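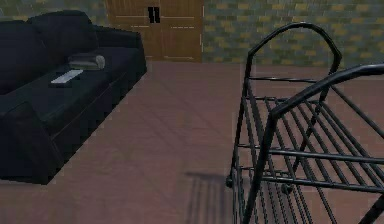 Living room test world, sofa and wire cart, default lighting

Search the boards Search Advanced

Boards > Simulation > Hardware comparisons > Head camera or wrist camera for the cart task?

plorkton_user
I'm trying to settle on a camera setup before we buy anything. The task is simple on paper: drive up to the black wire cart, stop close, then pick the remote control off the sofa and put it on the cart's upper shelf. Everything is in simulation for now.

I have two setups to compare. One is the Vida stereo head on a fixed mast. The other is a single Semen wrist camera with a wider lens. Same base, same controller, same parallel gripper on both. I ran 40 episodes with each.

The head camera got the remote onto the shelf 13 times. The wrist camera was worse, and most of its failures came in the last bit before the grasp. Depth on the cart is poor with both. The rods are thin, you see the floor through the gaps, and the depth map fills them in or drops them completely.

Has anyone had better results on wire shelving? Settings welcome.

arsen_m
What resolution is the depth at? If you're on the default it is far too low for rods like that. Double it before you change anything else. I'd also turn off the hole filling filter, as it will happily give you a solid shelf one moment and no shelf the next.

plorkton_user
Default, yes. I'll try that tonight. Hole filling is on for the head and off for the wrist, so that wasn't a fair comparison to start with. Sorry about that.

BMSjoberg
I don't agree that resolution is the main thing. We had the same trouble in March with a dish rack and went up twice without much change. What helped was the angle. Straight on, thin bars line up with each other and the stereo matching picks the wrong one. Come in at about 30 degrees and it gets a lot better.

arsen_m
Your rack was a real one though, with shiny bars. In a renderer you don't get that sort of noise unless you've added it. I'd still start with resolution.

BMSjoberg
Wrong matches on repeated bars happen in a renderer too. It's a pattern problem. The brick wall will do it as well.

plorkton_user
Some numbers after last night. Depth doubled, hole filling off on both, and I turned the start pose away from the cart so the base has to find it first. 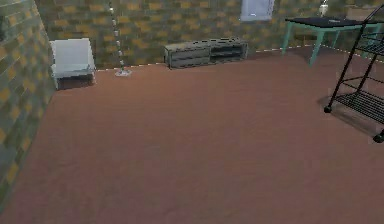 The search part is where the two cameras really differ. With the cart only just in view on the right, the head camera picks it up and the base turns towards it. The wrist camera often doesn't, and then it settles on the black table by the back wall, which my detector scores nearly as high. Dark top, thin legs, I can see why. I've raised the threshold and it now loses the cart too.

Grasping is better on both. The wrist camera has nearly caught up there. So Arsen was right about the resolution, at least for this cart. I haven't tried the angled approach yet.

yanti_r
Why choose? Use the head for finding the cart and the wrist for the last part. The Unnithan controller takes two streams and you can switch on distance.

plorkton_user
Money, mostly. And the switch adds a delay on our machine. I tried it once and the arm paused every time.

yanti_r
Then keep both running and only change which one the policy reads. Costs memory but there's no pause. I can post my config if it's any use.

BMSjoberg
Please try the angle before you spend on a second camera. It's one line in the approach planner.

plorkton_user
Will do both. Yanti, yes please to the config.

Contact the moderators | © Plorkton Boards | Back to top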